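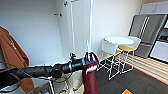

Rory wrote in after the last class to ask why we hang the coats first when it's the stuff on the closet floor that makes everybody crazy. Fair question, and Thu Khương had pretty much the same one, so I'm putting my answer at the top of the handout for Home Care 321.

I start with the long things because they decide how much room is left for everything else. A coat needs its full drop. If you've already stacked boxes under it, the hem bunches up on top of them and you get a crease you'll be steaming out in January (ask me how I know!). So hang the coat, step back, look at what's left under the hem, and only then think about the floor.

Button the top button before you let go of it. Just the top one! It keeps the collar sitting where it should, and the whole thing is less likely to slide around on you.
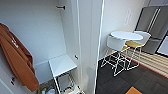 Next comes the low part of the closet. I like cleaning bottles down there, upright and caps tight, over to one side, so I can grab one without moving anything else. Keep them clear of any cloth that hangs low. A wire rack is great in this spot if you own one, and you can wipe under it without taking the whole closet apart.

Smaller cloth things, like scarves and aprons and that one towel that never has a home, get about 10 minutes at the end. Fold them or hang them, I really don't mind which, but pick one and stick with it for the whole closet.

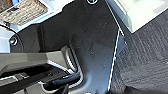

Then go over the floor in front, all the way up to the edges, and get the dust off anything plastic with a barely damp cloth. I do this last every time, with all the lint that comes down while you're handling coats.

For next time: do one closet at home, any size, and write me half a page on what you hung first and what you ended up moving twice. Bring it to room 2311.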